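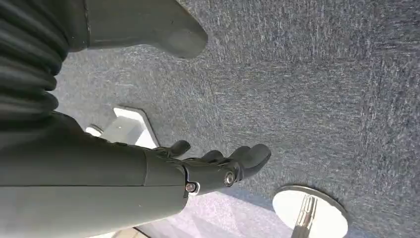 Fingers slightly bent, out over the carpet.

House rules for table work with a robot hand: how to write them and keep them

By Chaltu Tilahun, Dostwood

I love table work. Give me a box, a ball, a robot hand and a free Saturday and I'm happy until somebody turns the lights off. What I used to dread was the half hour before it, when everyone had their own idea of where to stand, who was allowed to press what, and whether "ready" meant the person or the machine. So we wrote our habits down as a set of house rules, tried them out at Dostwood and then at the Flodport room, and have been fiddling with them ever since. Please borrow them, change the bits that don't fit, and tell me what you changed!

They sit on top of the proper paperwork. Your robot's manual, your risk assessment and whatever standards apply where you work all come first, and if one of my rules disagrees with one of those, drop mine.

What you need

Bright floor tape (ours is 55 mm wide, narrower stuff curls up on carpet)
A tape measure
One printed sheet for each table
A stop button or stop key that everybody has tried
A pad for notes, on paper

Step 1. Find the real reach

Start with the arm powered and at its slowest setting, with one person on the stop. Move it out as far as the job could ever take it, fingers open, and measure from the shoulder to the fingertips. Then do it again with the longest object it will hold. People forget the object. Our longest reach on the Dorico job came to 95 cm, and the first guess from everyone in the room had been well short of that.

Write the figure at the top of the sheet in big letters. If you change the hand, the tool or the height of the table, cross it out and measure again.

Step 2. Tape the floor

Mark where each robot stands when it isn't part of the job. A simple square will do. The rule for a parked robot is that its feet stay inside the tape and so does the whole of its reach if it's powered. If the square would have to be enormous, power the robot down and use a small square. We allow either, as long as the sheet says which.

Carpet tiles are a pain for this. Press the tape down hard along its full length and check it each morning, especially on the side people walk past. Go around floor sockets and other fittings, don't tape over them. And pick one colour for parking and stick to it. Flodport had yellow for parking and yellow for fire exits for a whole June, and I still find it in the minutes.

Step 3. Decide who does what

Two people is our minimum for any run where someone's hands go on the table. One handles the objects. The other watches the robot and holds the stop. The watcher may sit down – I'd encourage it for long runs – provided they can see the hand and reach the stop without getting up. The watcher doesn't answer messages, doesn't tidy, and doesn't help with the objects, however tempting it is.

Swap over whenever either of you asks. You don't have to give a reason. Wendelin Zaugg swaps a good deal more often than I do and his notes are much better than mine, so draw your own conclusions.

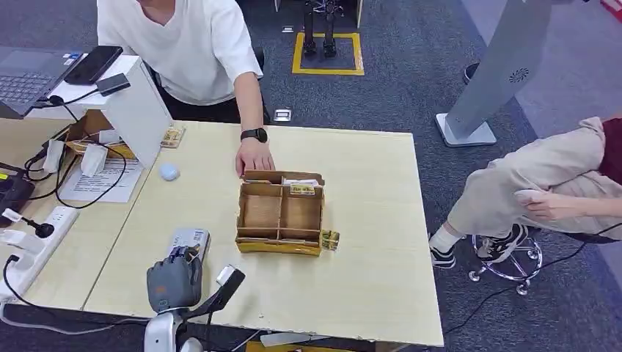

Table work under way, one person standing at the box and one seated. Yellow parking square at the back.

Step 4. Agree the words

Short words, said aloud, the same ones every time. Ours are:

"Hands in" – the person at the table is about to touch something. The watcher repeats it, and the robot holds still until the next call.

"Hands clear" – the person has let go and stepped back. Again the watcher repeats it.

"Moving" – said by the watcher before the robot starts.

"Stop" – said by anyone at all, including visitors. The watcher stops first and asks second.

Say them even when it feels silly. It feels silly for most of a morning, and then you'll notice you miss them when you're in a room that doesn't have them.

One thing to add for hands with fingers: a relaxed hand and a closing hand can look exactly alike. Go by the call and the status on the screen, never by the look of the fingers. This is the rule I'd keep if you made me throw out the rest.

Step 5. Clear the table, then clear it again

Only the objects for this run belong on the working table. Laptops, phones, spare boxes and chargers go on a side table, and the side table is subject to the reach figure from step 1 just like everything else. If the arm could sweep it, it counts as part of the working table.

Put the objects down where the sheet says. If you use a box with compartments, handle it by the rim and keep fingers out of the compartments once the call is "Moving". Printed cards, labels and similar bits should either be in their agreed place or off the table altogether. A card that wanders a little between runs can spoil an afternoon of comparisons, and you won't spot it until the evening.

Step 6. Cables and seats

Walk the floor before the first run and after every break. Look for loops of cable where somebody might step back, and plugs that carry the robot's power next to plugs that people borrow for their phones. We label the ones that must stay in.

Check whatever the watcher is sitting on, too. Castors are handy, but roll yourself into place, take your feet off the footrest and put them flat on the floor before "Moving" is called. Keep the castors off the cables.

Step 7. Write it down as you go

On the pad: who stood, who watched, which objects, any stop and what prompted it. A stop is good news and goes down without blame. When we took the rules over to Timmermans, the first day's sheet had 6 stops on it and the whole group was a bit embarrassed. I was thrilled! Every one led to a small change, and two of those changes are in the steps you've just read.

Questions I get asked

Does the watcher need to be trained? Yes, on that robot and that stop. Being good with a different one doesn't carry over.

Can we skip the calls if the arm is very slow? We don't. Slow arms get fast again after a settings change, and habits don't notice settings.

Watches and bracelets? Check your own site's rules. Ours ask for anything dangling to come off, and long sleeves to be rolled or pushed up.

How long does all this take? Around an hour the first time, nearly all of it measuring and taping. After that it's the floor walk, a glance at the sheet and one test of the stop.

What about visitors? They get the four words before they get a cup of tea. They stand behind the watcher, and they're told that "Stop" is theirs to use.

If you try this with two arms on one table, please write to me. Wendelin and I have been arguing over who should hold which stop and we'd welcome a third opinion.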